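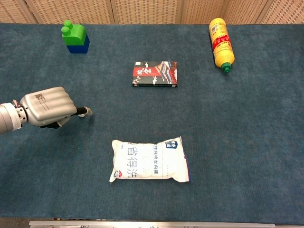

Clyde got in before six because he couldn't sleep. Parked under the Vorholm sign, sat there with the heater going. Went in anyway.

The packing floor at Fragkou used to be loud at that hour. Radios, mostly. Two stations fighting across the aisle, Tihomir's side and everybody else's. Now it was the one long hum, and the light over the training table, and Tihomir already on his stool with his coat still on.

"You're early," Tihomir said.

"So are you."

"I'm paid for it. They pay me to be early now." He didn't look up. Clipboard on his knee. Pencil, not pen - he'd never trusted a pen.

Twenty-six years Tihomir Grgić had packed mixed orders. The bad ones, where nothing is the same shape as anything else. A bottle, a flat box, something soft that slides around in your fingers. Kids' blocks. The Kurnov system could do cartons all day, cartons were easy, cartons had been gone from the floor since August. It was the mixed orders that were left. And now the hand.

He had a form to fill in. Item, grip, result. If the result was bad there was a line for why, and the line was too short, so he wrote up the margin.

Clyde read over his shoulder. *Soft pack. Comes down too hard. You would not grab a loaf of bread like this.*

"They know what that means? At Trimeck?"

"The girl knows. The other one asked me for a number." Tihomir shrugged. "How much is too hard. I said, I don't know, I never broke any."

Clyde laughed, then didn't. He had the envelope in his jacket. Everybody on his shift had got one, same day, same thickness. Dated 2020-02-15, a Saturday, who sends a letter on a Saturday. 2565 a month for the retraining, if you took the retraining. Or the other thing, the lump, and a handshake. Karin at home had it all worked out on the back of the gas bill and he'd said he'd think about it and then had not thought about it once. Just carried it.

"You sign?" he said.

"Me? I signed in the parking lot. On the roof of the car."

"Which one?"

"This one." Tihomir tapped the stool with his heel. "Two years I sit here and tell it what it's doing wrong. Then I go home and tell my wife what she's doing wrong, then I'm dead, so."

The hand waited over the carpet. Clyde couldn't get used to the thumb. The fingers all right, the fingers looked like a machine. But the thumb with its little white tip, pointing out at nothing much, like somebody about to make a point in a meeting and thinking beter of it.

"What's it on?"

"Order 3859. Blocks, box, bottle, the white one. It gets the blocks. Blocks it loves." Tihomir finally turned around. He looked tired, but he'd shaved. He never used to shave for the early. "Bottle it will drop. Wait till they ask for the bottle. Nozzle always swings around on you, you have to let it. I wrote that down. You have to let it roll and then take it. How do you say that to a machine?"

"You just said it."

"I said it to you."

Clyde put his hands in his pockets. Found the envelope again. Fourteen years he had done that bottle, or ones like it, and he tried to remember how. Could not. His hand did it by itself a little, inside the jacket - a kind of turn at the wrist, a wait, then close. There. He did it again.

"It's the ring finger," he said.

"What is?"

"That stops the roll. Not the thumb. Ring finger goes down first and then you wait on it."

Tihomir looked at his own hand. Tried it in the air. Tried it again slower. Then he licked the pencil, which he'd been told not to do, and wrote up the margin of the form, small, all the way to the top of the page.

"I put your name?" he said.

Clyde could hear the first cars pulling in outside. Doors. Somebody coughing. He thought about it, really did, it was the first thing he'd thought about in weeks.

"Yeah," he said. "Lindqvist. With a q."

"I know how it's spelled," said Tihomir, and moved his coat so there was room on the bench.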